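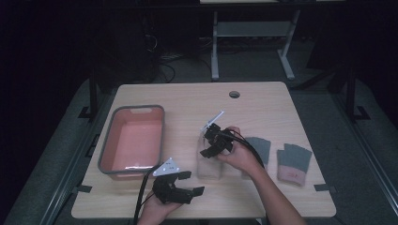 Basin with a gray rim, left side of the table.

How to wash and dry fabric work gloves

These steps apply to knit and fabric-backed gloves with light soil. Leather gloves, and gloves that have been in contact with solvents or fuel, need a different method. Check the care label first and follow it where it disagrees with this page.

What you need
A basin or sink
Mild liquid detergent (we use Clirnard, unscented)
A soft nail brush
An old towel

Step 1. Remove dry soil
Knock the gloves together outdoors, palm to palm. Turn the cuffs back and shake out grit. Brush along the fingers, toward the tips.
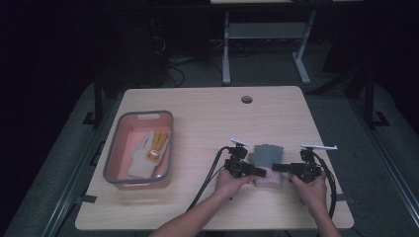
Step 2. Sort before wetting
Light fabric picks up dye from darker gloves in the same water. Wash strong colors separately the first time. Check cuffs and palms for stains while the gloves are dry. A white cuff like the one in the basket, with an orange-tinged patch near the palm, should be spot treated with undiluted detergent for 12 minutes before it goes in with anything else.

Step 3. Wash
Fill the basin with cool water and add 2 teaspoons of detergent. Soak for about 14 minutes. Put the gloves on and rub the palms together as if washing your hands. Rinse until the water runs clear. Do not wring.

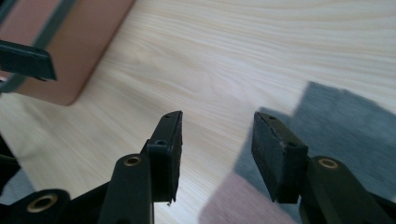
Step 4. Press and dry
Roll the gloves in the towel and press along the roll. Reshape the fingers and hang them by the cuff, out of direct sun. If you have to lay them flat, put a dry towel down first. Bare wood with a pale surface and soft, wavy grain like this can take a water mark from a damp glove left overnight. Turn the gloves once, after 11 hours.

Coated palms
Nitrile coatings such as the Trustex type should be washed cool and kept off radiators. Replace the pair if the coating cracks when flexed.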